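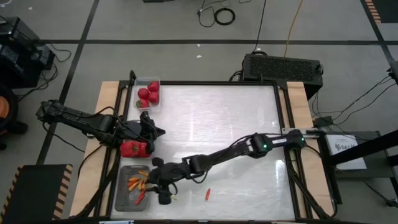 Lay summaries are the part of a grant application that everyone agrees is important and that most applicants write last, often late at night, with the portal open in another tab. I've done it myself more than once. What we wanted from this part of the study was a feel for how far a summary drifts from the thing it's meant to be about, and who notices when it does. Take the kind of bench in Figure 1. I can tell my aunt there's a red capsicum lying on a glossy white surface with a black gripper hanging just above it, and she's with me straight away and asking sensible things (will it bruise? who's it for?). If I tell her the project "advances contact-rich manipulation under uncertainty", she goes and puts the kettle on. Both sentences could sit quite happily on the same application form, and in the summaries we read, the second kind usually won.

4.1 How we ran the reading sessions

We had 74 summaries to work with, drawn from three rounds of the Kumus small grants scheme. All of them came from applicants who had ticked the box allowing reuse for research on the scheme itself, so this is a self-selected lot, and I'd be surprised if the people most embarrassed by their summaries were in it. Names, departments and budget lines were stripped out before anything reached us. Titles stayed in, which I argued against at the time and have since changed my mind about, for reasons I'll get to in 4.3.

The five lay readers were recruited through the Mamirley library network. None had sat on a funding panel. Josphat Minja ran the sessions and I took notes, and we swapped if one of us had been to the same talk as an applicant or otherwise thought we'd recognised the work. Readers saw each summary on paper, on its own, with plenty of margin. We asked them to underline anything they'd want explained and then tell us, out loud and without looking back at the page, what the person was planning to do with the money.

That last bit was Josphat's idea and it changed the whole exercise. Our pilot at Dong had used a rating form, the usual sort, very unclear to very clear, and the ratings were lovely and high and told us next to nothing. People are polite! They'd give a summary a good mark for clarity and then, over a biscuit afterwards, say they hadn't the foggiest what it was about. Asking for a retelling got us past the politeness pretty quickly. We kept the rating question in the main study for comparison, asked after the retelling, and the marks dropped noticeably once readers had heard themselves try.

4.2 What came back in the retellings

The retellings were recorded and transcribed, and Miklós Illés coded them for whether the reader had mentioned an object of study, an activity and a reason for doing it. He did this blind to the ratings. I second-coded a portion and we argued through the disagreements, most of which came down to whether "they're looking into it" counts as an activity. We decided it doesn't.

Reasons came back best by a long way. Nearly everyone could say that a project was meant to help farmers, or cut hospital waiting times, or save some poor frog. Applicants are well drilled in this, and the Kumus guidance asks for it in bold. Objects of study came next, a bit patchy. Activities were dire. Readers would give us the problem in quite moving detail and then trail off when it came to what would be happening in the lab or the paddock or the archive on an ordinary afternoon. One reader said of a soil project, "I know why he's worried but I don't know what he does when he gets to work," and I wrote that on the whiteboard where it stayed until May.

When we went back to the summaries themselves, the readers were being perfectly fair. The activity was often missing, or it was there as a noun. "Characterisation of", "elucidation of", "an investigation into". Several summaries never put a person in front of a verb from start to finish. The ones that did well tended to include one plain physical detail early on – a tool, a place, something picked up or poured or counted – and readers hung the rest of the story on it, sometimes correctly reconstructing a step the summary had left out.

I want to be careful with this. A concrete detail can also pull a reader off in the wrong direction. One ecology summary opened with a lovely line on muddy boots and creek crossings, and the readers retold it as a project on walking tracks. The work was a statistical model. The boots belonged, at best, to whoever had collected the data years earlier. So I'm not recommending that applicants sprinkle props about, and Miklós would like it noted that he said so first.

4.3 Length, titles and the paste problem

Kumus sets no minimum for the lay summary, only a ceiling, and people made very different use of the space. The shortest one that got a complete retelling from every reader was 95 words long. It's a beauty, and I'm sorry we can't reprint it, but the applicant would be identifiable from the topic alone. Some of the longest did badly, and reading them again I think I can see why. They start out in plain language and then, somewhere in the middle, the register lurches. The sentences get longer, the acronyms arrive undefined, and you can practically see the join where a chunk of the technical abstract has been pasted in to use up the box.

Readers picked the join too. We hadn't asked them to look for it. The underlining was light up to a certain line and then heavy for the rest of the page, and in the retellings that's also where they stopped. Whatever came after it might as well not have been submitted.

Titles turned out to matter more than I'd expected, hence my change of heart. Where a summary was hard going, readers fell back on the title and built their retelling out of that, and a title written for specialists left them with nothing to build from. Kumus doesn't let applicants supply a separate plain title. Plesalon, whose scheme is smaller but otherwise fairly similar, does, though we only had access to their form and guidance and not to any submitted applications, so I can't say whether it helps.

4.4 Things we'd do differently

Our readers got better at it. By the later sessions they had learnt a fair bit of grant-speak, and terms underlined early on (poor old "stakeholder" among them) were sailing through untouched. We shuffled the order for each reader, which protects the comparison between summaries to some extent, but it means the retellings as a group are probably kinder than a fresh reader's would be. A bigger pool with a lighter load each would fix that, and would be kinder on the readers as well – reading applications back to back is tiring and a couple of the transcripts from late in the afternoon are pretty thin.

We also have no idea how the summaries related to funding outcomes. Kumus offered to match them for us and we said no, mostly to keep the ethics application simple. I do regret it a little. The obvious question whenever I present this work is whether the clear ones got the money, and I have to stand there and say I don't know. It would be quite possible for the two to have nothing to do with each other, given that in the rounds we looked at the panels scored the technical sections and weren't required to open the lay summary at all.

Finally, we only asked readers about the writing. We didn't ask whether they thought a project should be funded, and the readers found this restriction much harder to follow than any of the others. They told us anyway, mostly in the margins, and those comments are taken up separately in Section 5.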